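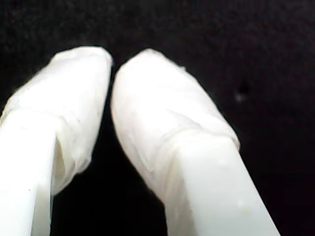 Previous article Contents Next article Cite Download

4. Rater agreement on creasing in white fabrics

The visual grading of creases is well established for colored and patterned cloth. White cloth has received less attention. Van Leeuwen and Brouwer reported that grades given to undyed cotton varied more between raters than grades given to the same cotton after dyeing, and suggested that low contrast between ridge and valley was the main cause. The Rimcombe trials were set up to test this suggestion under fixed lighting.

Each rater graded 100 swatches over two sessions. Swatches were washed, dried flat and stored overnight before grading. The grading scale was the five-step Lagman scale, in which a grade of 1 denotes heavy creasing and a grade of 5 denotes none. Half grades were not allowed. Raters worked alone and were not told which swatches had been shown to them before. 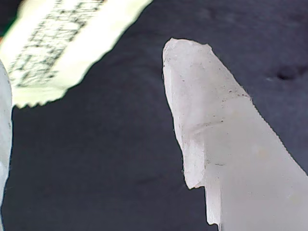

Agreement was highest at the two ends of the scale and lowest at grade 3. The same pattern held for both weave types, although the twill swatches were graded lower on the whole. Repeat grades by a single rater were more consistent than grades from different raters, as expected. Session order had no measurable effect once the first 20 swatches were dropped as practice.

Lamp angle had a larger effect than weave. With the lamp directly overhead, shallow creases were often missed and grades rose. With the lamp set low and to one side, the same creases cast a shadow and grades fell. The overhead position should therefore be avoided for white goods, even where it is accepted for darker ones. Brightness was held at 1,000 lux for all lamp positions, so the difference cannot be put down to the amount of light.

The choice of backing also matters. A white backing makes the outline of a swatch hard to follow, and several raters said that they lost the edge while judging folds close to it. A black backing makes the outline clear (Figure 2), but it can make the whole swatch look brighter and so hide pale shadows. The Tukari protocol calls for mid-gray, which is a fair compromise.
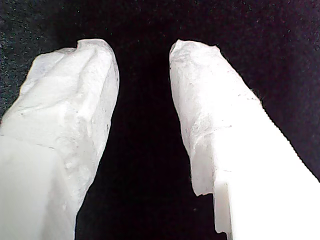
Figure 2. Crumpled white material against black fabric. Creases and small wrinkles show as changes between white and pale gray.

Two limits should be noted. All raters had prior experience with the Clernov cards, and untrained raters may behave differently. In addition, no swatch was graded while damp, so the results do not apply to line inspection directly after washing. Section 5 compares the grades with surface height measurements taken from the same swatches.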